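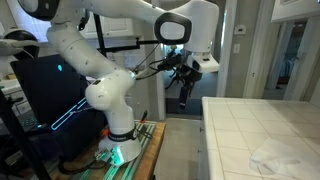 4. Care of the wooden tabletop

1. Wipe the top with a soft cloth, following the grain. Finish with the wood edge.

2. Mop up spills straight away. Lift any cables to dry underneath them.

3. For dull patches, rub in a little Furkus oil and leave overnight.

Note: Keep oil off metal rails and grating.

Caution: Oily rags can catch fire. Lay them flat outdoors to dry, away from heat, before putting them in the rubbish.

Colour may darken slightly after the first coat.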